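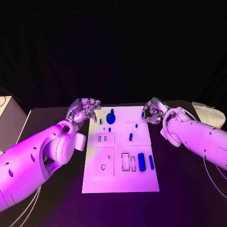 Blue bits, white board

1 March 2025
By wavutia

I had the whole afternoon set aside for the peg board and I still only got through half of what I wanted to do. I'm writing this with a cup of tea next to me and a stiff neck, so forgive the rambling.

First the good part: I love the new layout! The raised panel with the three narrow slots is my favorite piece of the whole thing. One slot is thinner than the other two, and you don't really notice that until you have the wrong piece in your fingers and it just won't go (ask me how I know). The old Lucero layout had all its slots the same, and after a week it was boring. With this one you have to look first. I also like having the panels spread out, with the tall one down in the left corner, so your eye has to travel a bit.

The little blue pegs are another story. They are lovely when they stand up straight and a total pain when they roll. I dropped one off the side of the table before I'd even started and spent ages on my knees with a flashlight. Blue on a dark floor, you'd think it would be easy. It was under the radiator, along with a button I've been missing since January, so that's my good coat fixed too. 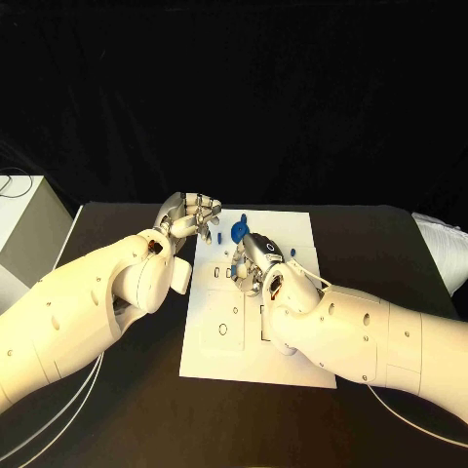
After that I made myself a rule, small pieces stay in the saucer until their turn comes. It held for maybe an hour. Then I got excited about the round part and tipped everything out again, and there I was, chasing pegs with the side of my hand. The round one is such a nice thing to hold, though. I kept picking it up when I should have been doing something else.

I did try to write down the order I like to work in. The big round piece first, then whatever belongs near it, then the pegs, and the skinny stuff at the very end when I've warmed up. Going the other way around I get impatient and start shoving. I wrote it on the back of the Vodis receipt, which says 3,815 in huge print and has the total so faint I can't read it. I'm pretty sure I paid 40 for the set and I'm pretty sure that was fair.

The paper was a nice surprise. I spread the parts out on it before doing anything with the panels, and they show up so well against the white that I might do that every time. It came folded, so the creases are there to stay unless I get the iron out. I won't get the iron out.

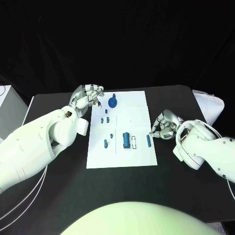

Do the creases make the pegs fall over? The flat-bottomed ones don't seem to mind, but I keep the thin ones away from the middle fold and lay them on their sides.

Tomorrow I want to go again from the start, slower, and with the radio off. I also need to write to the Justholm shop and ask if they sell spare pegs, six would do me. I've lost pieces from every set I ever owned and I don't expect to change now. 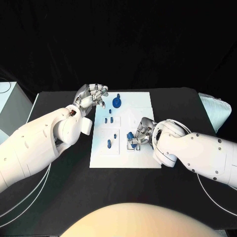

Blue cylinder, right-hand side of the board.

My wrist is a little sore tonight but I'm happy. Soup, then bed, and the saucer goes up on the shelf before the cat gets any ideas.

Recent entries
The Lucero layout, one week in
Why I keep pegs in a saucer
Sewing on buttons, badly
Soup with whatever was left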